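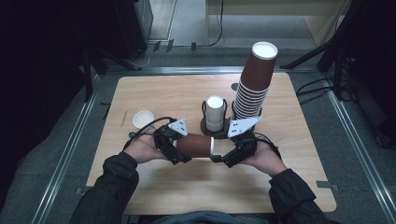

Last updated: Sat 12 November

Filed under: Grant Reports, Middle Grades, Reading & Writing

Progress report – Ellik reading fluency project, fall term

To: Kylie Bolger, Stanumex education grants
From: Project lead, Ellik

Kylie – sorry this is short on polish, conferences all week. Budget sheet coming separately from the district office. Narrative below.

Where we are

Running in both buildings now. Mwaipopo Middle started on schedule, second week of school. The Isterance campus started late, schedule got rebuilt twice and the intervention block kept moving. Settled now, right after lunch. Not the slot anyone wanted but kids show up for it.

80 students enrolled across the two sites, all fifth and sixth grade. Same groups since the schedule settled, apart from a few kids who moved away and a few who moved in. New kids get the same oral reading check in their first week before they're placed.

What a session looks like

4 sessions a week. Warm-up is a repeated read of a short passage, partners, same passage Monday through Thursday. Then word work, mostly prefixes and suffixes this term, then a written response to the passage. The written piece is the part we changed most from the application. We had said a full paragraph every session. Too much, kids were rushing the reading to get to it. Now it's one or two sentences most days and a full paragraph on the last session of the week. Quality is better. Teachers happier too.

Passages – we're using nonfiction more than planned. Rivers, bridges, how mail gets sorted, a long one on salt that the sixth graders at Mwaipopo keep asking to go back to. The fiction set we bought runs too easy at the lower levels and then jumps. Going to fill the gap with stuff the teachers have written themselves. Two of those are done, rest in progress.

Results so far

Early. Only have the opening check and the first progress check for most groups. Fluency is moving at Mwaipopo in every group. Isterance is flatter, which is what I'd expect with the late start, but I want to see the next check before I say that's the whole reason. Comprehension questions are mixed at both sites. Kids can find a fact in the text fine. They have trouble when the question asks why the author put something where they did. We're adding more of that kind of question to the partner work, out loud first, then in writing.

One thing in the data to flag. A group of sixth graders read fast and score low on everything after. The rate number makes them look fine. We've started scoring expression along with rate so those kids don't get missed. It's a simple rubric, teachers fill it in while listening. Took some practise to get people scoring the same way, did a session on it in October and will do another.

Staffing

Tutor position at Isterance was open for the first part of the term, filled now. She taught third grade for years and needed very little training. The classroom teachers covered in the meantime, and they should get credit for that becuase it came out of their planning time. I'd like to pay them for those hours out of the unspent tutor line. Is that OK under the terms or do you need a formal request? Happy to write one.

Problems

Attendance on Thursdays. Band pulls kids at Mwaipopo and the paragraph day was Thursday, so those kids were missing the longest writing of the week. Moved it to Wednesday for that building.

Headsets. The ones we ordered for recording reads are uncomfortable and the foam comes off. Using the school's own for now. Won't reorder until spring.

Family letters went home in English only the first time. My mistake. Spanish version went out after, response was much better and more families signed up for the take-home books.

Take-home books

Going well. Kids pick their own, keep it until finished, no log to sign. We dropped the log after the first few weeks, it was a homework fight for parents and told us nothing. Teachers ask about the book in a quick conference instead. Graphic novels go first every time – would like to move a little money there if you have no objection.

Next

– Second progress check before winter break, both sites
– Finish teacher-written passages, get them leveled
– Second scoring session for the expression rubric
– Site visit. You mentioned coming in the new year, any day but Friday works, we don't run groups Fridays
– Final check in May, full report after that

Questions from me

The tutor line, as above. Also whether the final report needs results by building or combined. I'd rather do both, the two sites have had pretty different years already, but it's more pages for you to read.

Student work samples – can send some with names removed once the permission forms are all back. Still missing a stack from Isterance.

Call is better than email next week if you need anything.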